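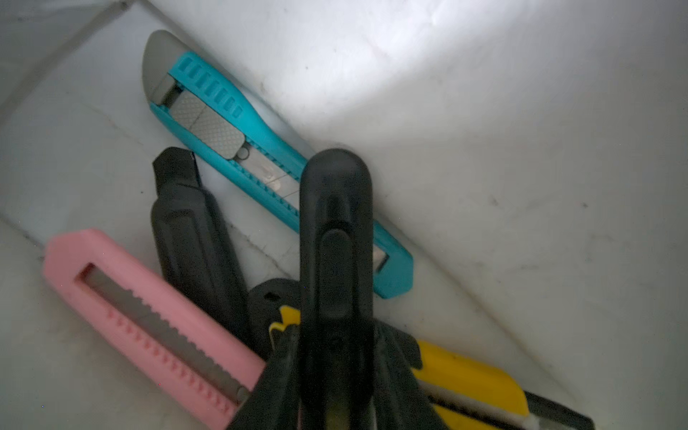

Odd News Corner > Man orders one pair of slippers, receives 3509 left ones

pavlina_k
Posted 2021-02-11

Good evening to all. I collect strange news for my own pleasure and I want to ask your opinion on one story, since I have read it in three places and each place tells it differently.

The short version: a retired bus driver in Skiltus ordered one pair of gray slippers from the shop Nimari, size 43. Two weeks later a truck came to his house and the driver unloaded pallets on the lawn. In the boxes were 3509 slippers, all for the left foot. The shop told him by phone that the order was marked as delivered and complete, and that he could return it by mail if he paid the postage. He has put the slippers in the barn of his brother and is giving them away to people who ask.

The second version says that there were 300 slippers and no barn. The third says it happened in January of another year, and that the man is a dentist.

My question is, do you believe any of it? And if it is true, who has the right foot ones?

mossbank
I believe it. I worked in a warehouse and I saw worse. If somebody types the number of the shipment in the field where the quantity should be, the system does not complain. 3509 looks exactly like the last digits of an order number to me. A person who invents a story would say three thousand or five thousand.

turnip_radio
A person who invents a story well would say 3509. This is the first thing they learn.

I looked for the bus driver and there is no name, no street, and no photo of one slipper. There is a quote from "a neighbor." I am sorry, but a truck full of slippers on a lawn, and not one person on that street took out a phone?

mossbank
Not everybody lives with the phone in the hand. It is a small town with old people.

turnip_radio
My grandmother is 91 and she photographs every parcel.

pavlina_k
I can add something. The oldest text that I found is on the site of the dance radio Grodance, in the morning column where they read funny news between the songs. They say they have it from a listener. The other two sites copied from there, because the same spelling mistake ("slipers") is in all of them. So it is one source and not three, and I should have seen that before I posted.

quietharbor
Pavlina, thank you for checking, most people here do not. I still would not throw the story away. Radio columns take calls from real people. The listener could be the brother with the barn.

I have a small question on the law side. In my country, if a shop sends you something that you did not order, you can keep it, but if it is a clear mistake you have to let them collect it. So it seems to me he has no right to give the slippers away. Am I wrong?

mossbank
They told him to return it at his own cost. For me this means they gave up on it.

quietharbor
I read that as a tired person at the phone desk who did not understand that we talk of a truck. It is not a decision of the company. I would have sent a letter, registered, and waited 17 days or whatever the term is there. Then the barn is open to everybody.

turnip_radio
You are now discussing the legal position of slippers that do not exist.

quietharbor
Yes, and with pleasure.

ferrygull
I have a similar one that I can prove, or at least my cousin can. In Ait Ali, the town hall ordered new street signs, and the text on every sign was the email they wrote to the printer. So the street was called "Please see the attached list, kind regards." It hung there for a whole winter. People got mail on that address and it arrived. The mayor said at the end that he was sorry to take it down.

pavlina_k
This is wonderful. Do you have a link or the name of a newspaper? I do not doubt your cousin, I only keep a notebook with the source next to each story - after today I will be more strict with it.

ferrygull
The newspaper was only on paper. My cousin cut it out and I will ask for it, but it can take time, he has just moved and everything is in boxes.

turnip_radio
Of course it is in boxes.

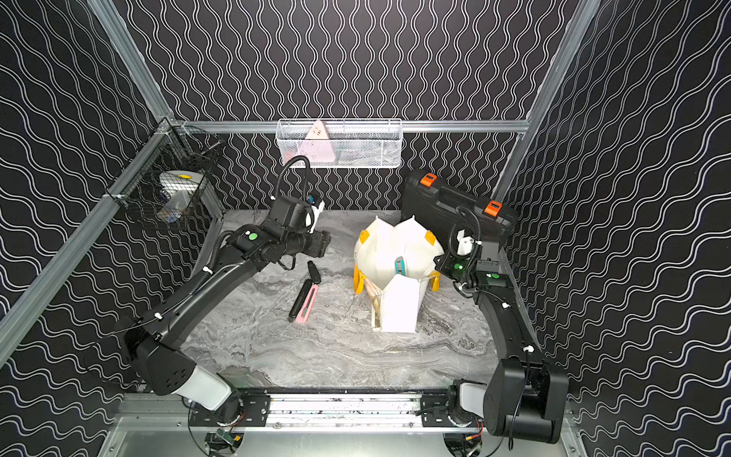 Bilal Hamdan
Can I say something for the slippers? I wrote to Grodance this afternoon, because it is easier to ask than to argue for two pages. They answered in less than an hour. The lady who reads the column says the listener called himself, he was the bus driver, and he spoke on the air. She remembers that he said "over 66 boxes" and that the radio made the calculation to get the number of slippers. She did not know how they came to 3509. So I think there was a man and there were boxes, and the number is from the radio.

mossbank
So it is true!

turnip_radio
So the only part which made it a story is false. Boxes with how many in each? If a box had four slippers, then this is a normal mistake and not a truck on the lawn. And did she say they were all left?

Bilal Hamdan
She said he complained that he still could not wear any of them as a pair. This was all she had. I asked for the recording and she will look, but they do not keep everything.

turnip_radio
Fine. I move from "invented" to "badly told." I stay there until the recording.

quietharbor
I accept this too. But I would like to know what happened with the collection. If Nimari sent a second truck, then the neighbors must have seen two trucks, and somebody would remember.

siham_s
Hello, I am new here, I am Siham Smadi, I read for a long time without an account. I want to disagree a little with the strict people. When I share such news with my family we do not ask for the source. My father laughs, he retells it at the bakery, and the number grows on the way. I do not see damage in this when the story is about slippers. With news on health or on a real person's name I would be on the side of turnip_radio.

turnip_radio
That is a fair line and I can live with it. Only then please put it as "a story I heard" and not "man receives." The title of this thread says it as a fact.

pavlina_k
You are right with the title. I cannot edit it anymore, the button has disappeared after the first reply. If a moderator reads this, please put a question mark at the end. In my notebook it now says: Skiltus, slippers, one listener, number from the radio, ask Bilal for the recording.

ferrygull
Cousin found the box. It was the wrong box. He continues tomorrow.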